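Chamado: rede sem fio da copa do segundo andar cai sempre na hora do almoço
Aberto por: Angeliki Papadakis
Atendido por: Malachy Sheehan
Prioridade: média (a solicitante marcou "crítica"; ver comentário 3)
Abertura: 31 de outubro de 2023
Situação: resolvido, em observação

Descrição original da solicitante

O Wi-Fi da copa morre todo dia por volta do meio-dia e volta quando já não serve para ninguém. O telefone mostra sinal cheio, mas nenhuma página abre. No corredor funciona. Na escada funciona. No banheiro funciona muito bem. Seguem as fotos da bancada, que é onde a gente apoia o notebook.

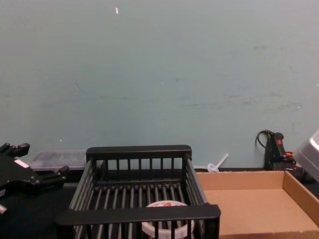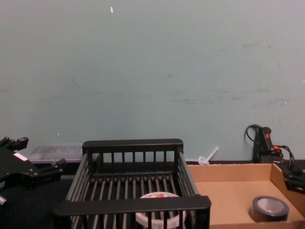
Comentário 1 – Malachy Sheehan

Angeliki, obrigado pelas fotos. Parede azul-esverdeada e escorredor preto, anotado. Para o diagnóstico vou precisar também do modelo do notebook, do nome da rede em que ele se conecta e do horário exato de uma queda. "Quando a comida fica pronta" foi o horário informado por telefone e o sistema não aceitou o formato.

Comentário 2 – Angeliki Papadakis

Notebook da firma, o mesmo que vocês entregaram em junho. A rede é a Bruken-Interna. Caiu hoje às 12h04, voltou às 12h51. Já reiniciei o notebook, já esqueci a rede e conectei de novo, já desliguei e liguei o modo avião. Por favor não me peçam para reiniciar o notebook.

Comentário 3 – Malachy Sheehan

Não vou pedir. Baixei a prioridade para média porque "crítica" dispara uma ligação automática para o plantão, e o plantão sou eu.

Primeira leitura dos registros do ponto de acesso do segundo andar (um Dralterer de teto, instalado no corredor, a uns 9 metros da copa):

12h03 – taxa de retransmissão normal
12h04 – taxa de retransmissão sobe de repente na faixa de 2,4 GHz
12h05 – os clientes continuam associados, mas quase nada passa
12h51 – tudo normal

O suspeito de sempre é o forno de micro-ondas. Ele trabalha na mesma faixa de 2,4 GHz e, quando a vedação da porta já viveu dias melhores, um pouco do que devia ficar com a lasanha vai passear pela rede.

Comentário 4 – Imad Nasrallah

Entrando no chamado só para registrar que o micro-ondas é da copa há muito mais tempo do que o ponto de acesso é do corredor. Se alguém tem de mudar de faixa, que seja o mais novo.

Comentário 5 – Malachy Sheehan

Argumento aceito, inclusive do ponto de vista técnico.

Teste A: micro-ondas ligado com uma caneca de água, notebook na bancada, ping contínuo para o roteador. Perda de pacotes altíssima. Micro-ondas desligado: zero perda. Repeti 4 vezes, com o mesmo resultado. Tomei chá nas duas primeiras.

Teste B: mesma coisa, forçando o notebook para 5 GHz. Nenhuma perda, com ou sem micro-ondas. O problema é que, deixado por conta própria, o notebook volta para 2,4 GHz assim que pode.

Comentário 6 – Wenjie Wei

Olhei a configuração. A rede Bruken-Interna usa o mesmo nome nas duas faixas e o direcionamento de banda está desligado. Está desligado desde a migração feita pela Hinduvbridge, com a seguinte anotação: "desativado temporariamente". Não há data. Também não há quem se lembre do motivo, então sugiro ligar e esperar para ver quem reclama.

Além disso, a potência de 5 GHz estava no mínimo e a de 2,4 GHz no máximo. Com um cenário desses, o notebook escolhe 2,4 e eu escolheria também.

Comentário 7 – Malachy Sheehan

Alterações aplicadas no ponto de acesso do segundo andar:

1. Direcionamento de banda ligado, com preferência por 5 GHz.
2. Potência de 2,4 GHz reduzida para baixa.
3. Potência de 5 GHz aumentada para média.
4. Canal de 5 GHz fixado em 44, para não trocar sozinho no meio de uma reunião.
5. No notebook da Angeliki, banda preferencial definida como 5 GHz nas opções avançadas do adaptador.

Depois das alterações, medi cerca de 400 Mbps na bancada com o micro-ondas em potência total. A impressora do segundo andar só enxerga 2,4 GHz e continua imprimindo, ou pelo menos continua fazendo o que fazia antes.

Comentário 8 – Angeliki Papadakis

Hoje fiquei conectada o almoço inteiro. Infelizmente isso significa que me acharam para a reunião da conta Sotiropoulos. Pode considerar resolvido, mas sem agradecimento por escrito.

Comentário 9 – Imad Nasrallah

Pergunto se a vedação do micro-ondas vai ser vista por alguém ou se agora que a internet funciona o assunto morreu.

Comentário 10 – Malachy Sheehan

Micro-ondas não é equipamento de TI, apesar de já ter recebido três chamados sobre ele. Encaminhei o pedido à manutenção predial. Enquanto isso, confira se a porta fecha direito e limpe a borda, que resto de molho também atrapalha o fechamento. Se a porta estiver torta ou com folga, não use.

Deixo o chamado em observação por 8 dias. Se cair de novo, mandem o horário com minutos e a banda que aparece nas propriedades da rede.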